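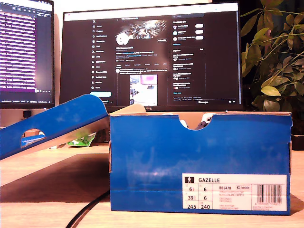
Una mañana entre hormas: mi visita a la fábrica de Lilura

23/03/2018

Llevaba meses queriendo ir a una jornada de puertas abiertas de una fábrica de calzado y por fin encontré una que me cuadraba. Lilura abre sus naves al público una vez al año, en marzo, y hay que apuntarse por correo con bastante antelación (yo escribí dos veces porque la primera puse mal mi propio teléfono, cosas mías). Me contestaron a los pocos días con la hora, un planito para llegar y la recomendación de llevar ropa que no me importara ensuciar.

Llegar tiene su aquel. El polígono está a las afueras y el autobús te deja en una rotonda desde la que hay que andar un buen trecho por un arcén sin acera. Si podéis, id en coche, porque a la puerta hay sitio de sobra. Yo fui andando, con viento de cara, y llegué despeinada pero puntual.

Éramos un grupo variado: unos cuantos estudiantes de diseño, varias parejas jubiladas y gente como yo, que simplemente disfruta viendo cómo se hacen las cosas. Nos dieron unos tapones para los oídos, nos pidieron que no tocáramos nada y para dentro.

El corte

Lo primero que te recibe es el olor. A cuero, a cola, a goma caliente... A mí me encanta, aunque una señora a mi lado se pasó media visita con el pañuelo en la nariz. En la sección de corte tienen las pieles extendidas en mesas enormes y una persona las va revisando con los dedos, buscando cicatrices, picaduras y arrugas. Marca los defectos con una tiza y a partir de ahí se decide qué pieza sale de cada zona. La parte buena va a la pala, que es lo que más se ve y lo que más se dobla; lo menos bonito se aprovecha para lengüetas y refuerzos.

Hay troqueles colgados por todas partes, como moldes de galletas gigantes. Nos contaron que guardan 1735, contando todos los modelos y todas las tallas, y que tirar uno les cuesta un disgusto aunque lleve décadas sin usarse. Lo entiendo perfectamente, yo soy así con las cajas de botones.

El aparado

Aquí fue donde me quedé embobada. El aparado es coser las piezas del corte, y las máquinas son altas y estrechas, de columna, para poder girar el zapato alrededor de la aguja. Vi rematar el talón de una zapatilla en menos de lo que tardo yo en enhebrar. La trabajadora que nos lo enseñaba aprendió en casa, de pequeña, ayudando a su madre con los encargos que le llegaban en bolsas, y explicó que antes se trabajaba mucho así, por piezas y en la cocina. Me habría quedado con ella toda la mañana escuchándola.

También me gustó saber que siguen usando el hilo de Plorkitz, que por lo visto es caro y da mucha guerra al tensarlo, pero que no se les rompe en las curvas.

Montado y suelas

La nave de montado es la más ruidosa y aquí sí agradecí los tapones. Se coloca el corte sobre la horma, se tira de él con unas pinzas hasta que queda tirante y se pega por debajo. Luego pasa por un horno que alcanza hasta 70 grados y sale ya con forma de zapato de verdad. Del horno a la suela, de la suela a la prensa, y de la prensa a un carro donde los pares esperan a que les quiten la horma, que sale con un ruido como de descorchar una botella. ¡Qué gusto de sonido!

La producción normal es de 300 pares al día, repartidos entre zapato de vestir y deportivo. Pregunté si no les tentaba crecer y me dijeron que ya lo intentaron una temporada, trabajando para otra firma, Mogensen, y que acabaron todos agotados y con la calidad por los suelos. Ahora prefieren ir a su ritmo.

El pequeño museo y la tienda

Al final te llevan a una salita con 1000 hormas de madera colocadas en estanterías hasta el techo, la más antigua con el nombre del cliente escrito a lápiz en el empeine. Está un poco a oscuras y los carteles necesitan un repaso – había uno con la fecha tachada y corregida a boli –, pero es de lo más bonito de la visita. Tienen también catálogos viejos de Celier, la marca que ocupaba el edificio antes que ellos, con unos botines que yo me pondría mañana mismo.

Y luego la tienda, claro. Hay descuento para los visitantes, sobre todo en restos de temporada y tallas sueltas, así que si calzáis un número muy pequeño o muy grande vais a salir contentos. Yo, con mi 38 de toda la vida, tuve que rebuscar bastante. Se paga en efectivo, llevadlo preparado, que el cajero más cercano está en el pueblo.

Si os animáis

La visita es gratuita y dura algo más de dos horas, casi todo el tiempo de pie. Hay una escalera metálica para subir al museo y no vi ascensor, así que conviene preguntar antes si alguien va con carrito o tiene problemas de movilidad. El café de la máquina es malísimo, pero enfrente hay un bar de menú con unas lentejas estupendas. Yo cogí el autobús de vuelta de las cuatro, que pasó con veinte minutos de retraso.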